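Acting Mayors and the Council Agenda: Stalled Ordinances in Prostham
Valentina Jara and Maximiliano Farías
Project report, State and Local Government

1. Background

Prostham has used a council and mayor form of government since its charter was adopted in 1943. The charter says that when the mayor's office is vacant, the council president serves as acting mayor until a special election. It does not say whether the acting mayor keeps a council vote. We looked at how this gap affected the agenda during the most recent vacancy.

2. Data and method

We read the minutes of every regular council meeting held during the vacancy and listed each ordinance introduced. The list came to 68 items. Each was coded as passed, failed, withdrawn or tabled. Items tabled more than once were counted once, under their final status.

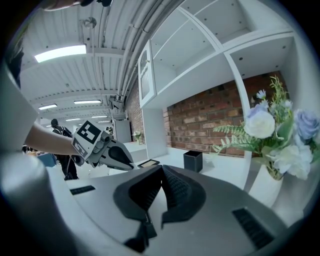 Coding was done separately by both authors. We disagreed on nine items, most of them zoning changes that had been merged with other items before a vote. These were settled by going back to the clerk's packet for the meeting in question.

For comparison we used Stinow, a nearby city of similar size whose charter fills a vacancy by council appointment within a month.

3. Results

Tabled items made up the largest group in Prostham. Budget transfers moved at a normal pace, but appointments to boards and the Rokitz Avenue rezoning were put off until after the special election in May. In Stinow, tabling did not rise during its own vacancy.

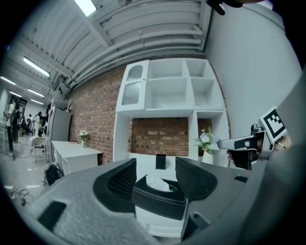 Figure 2. Two hand-held grippers, one holding a black tissue box.

4. Limits

The minutes record motions and votes but seldom the reasons given. Work sessions are not transcribed, so informal agreements to delay an item are missing from our count. The Hagedorn Street bridge contract was left out of the table; it was handled under an emergency rule that skips first reading.

5. Further work

The next step is to code the meetings before the vacancy with the same scheme, which would give a baseline for Prostham itself.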